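Bench notes: comparing gripper fingers without losing your screws

The hard part of comparing grippers is not buying another gripper. I own four sets of fingers and still manage to learn nothing from them on a bad evening. A few habits have helped.

Label each set before you fit it. Black plastic looks like all other black plastic after supper. A dab of paint pen near the mounting end will do, well away from anything that has to grip.

Test with the small parts you own. The sample cubes that came with my Clinder kit are very easy to pick up, and I have yet to need one for a repair. Washers, drawer pulls and the cap off the glue are less flattering.

Do ten grabs per set, then swap. Ten feels stingy, but I once did 662 with the Zarkis fingers and by the end I was measuring my own patience. Write the score down after every grab, in pencil, on paper that stays put.

Start every grab from wide open, over a clear patch of bench. If the last thing you tested is still lying there, you will nudge it and blame the fingers.

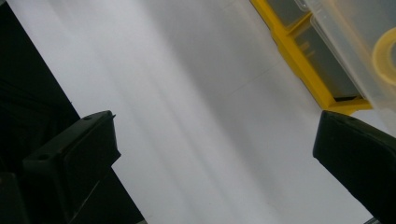 Fingers open, white surface between them.

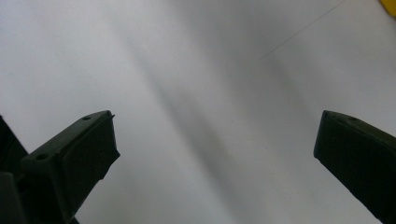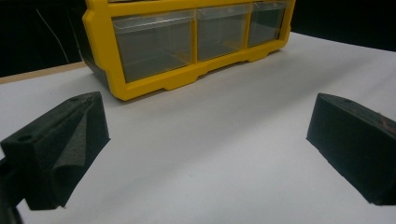
Check the camera view before you check anything else. Dark fingers on a pale surface are easy to find at a glance; dark fingers over a dark cloth have cost me a whole evening of squinting. If the exposure wanders every time your sleeve goes by, lock it.

Tighten the finger screws by hand, then a quarter turn more. Žydrūnas Ots, who printed my second set, goes half a turn and keeps spares -- draw your own conclusions.

For pads, glue a scrap to an old finger first and leave it overnight. Wipe off the dust with a barely damp rag. Dish soap leaves a film, and a slippery pad makes a cheap controller look even cheaper.

As for controllers, I swapped the Avotiņš for the Cakano in January and kept the same fingers on for both. Change one thing at a time. I changed three once and got a wonderful result that I have never been able to repeat.

Spare screws go back in the drawer before the next set comes out.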